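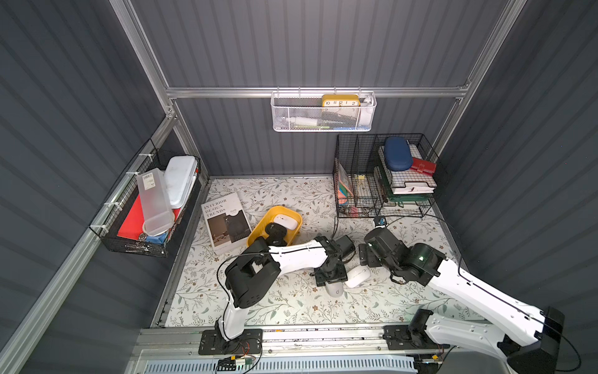 Flirnusia Support wrote: We've reviewed the logs and both arms are working within published limits. Grasp performance on smooth, rounded items depends on operator setup. Please recalibrate, lower the approach speed and confirm whether the ticket can be closed.

No, please don't close it. I've recalibrated both arms each time I was asked, and the approach speed is already at the lowest setting Zulu will accept. "Within published limits" is also hard to argue with when the page of published limits has no entry for two arms working close together. If there is such an entry, send me the link and I'll read it.

For whoever picks this up next, a restatement, as the ticket has been passed along a few times.

Product: Flirnusia two-arm bench kit, trial unit, supplied through Clirevow
Software: Zulu, stock install, no custom plugins
Add-on: Flakgate collision guard, trial license
Task: pick computer mice off the mat and put them in the yellow tray
Status: open, and I'd like it to stay that way

Problem 1. Flakgate stops both arms when the grippers come near each other in the middle of the mat. I understand that it should stop them before contact. What I don't accept is that it stops them, clears the stop by itself, and stops them again with neither arm having moved. The event log shows 1,047 stop events over the trial. I went through the first page of them and most come in pairs with the same joint values.

Problem 2. Zulu marks a pick as successful when the gripper closes. It doesn't seem to matter what the gripper closed on. I ran one arm with nothing under it and got a success. I did it again to be sure and got another one. The dashboard now tells me we have 3,552 successful picks, and I wouldn't repeat that number to anyone who was paying for this.

Problem 3. White mice are worse than black ones. I don't have a theory. The mat is pale and patterned, so maybe it's contrast, but your sales sheet says "works on any surface" with no footnote.

What I've tried

Power cycle of both arms and the controller. No change.
Rolled Zulu back to the version Clirevow shipped. Problem 1 got slightly better, problem 2 was the same.
Set the Flakgate margin to 8 mm. Fewer stops, but I didn't like how near the wrists came and put it back.
Ran each arm alone with the other one parked. Problem 1 went away, which tells us where to look.
Swapped the controller cables left to right. No change.

Your second-line person suggested spreading the items farther apart so that the arms never meet. That would hide the problem nicely.
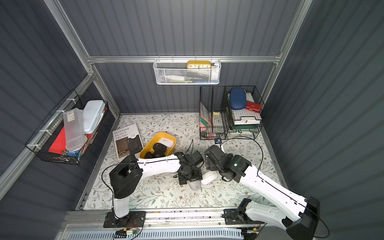
I bought into this trial on the strength of the line about shared reach, and the center of the mat is the only place where shared reach means anything. If the advice is to keep the arms on their own halves, then Clirevow can quote me for two single-arm kits and we can compare prices.

Also, the suggestion to "use the recommended object set" came without a list of recommended objects. Is a computer mouse on it or off it? A one-word reply is fine.

What I need from you

1. Confirm whether the paired stop events are a known Flakgate fault. Yes or no will do.
2. Tell me how Zulu decides that a pick succeeded, and whether that check can be tied to gripper width or motor current.
3. Extend the trial license by 9 days, the time this ticket has spent waiting in your queue.

I've attached the event log and the Zulu settings export again. Your portal dropped the first upload, so please check that both files open before sending me another request for logs.

I can do a remote session on Thursday, any time after 2 p.m. Please have someone on it who can see the Flakgate source or at least ask a person who can.

Ticket status changed by customer: Awaiting vendor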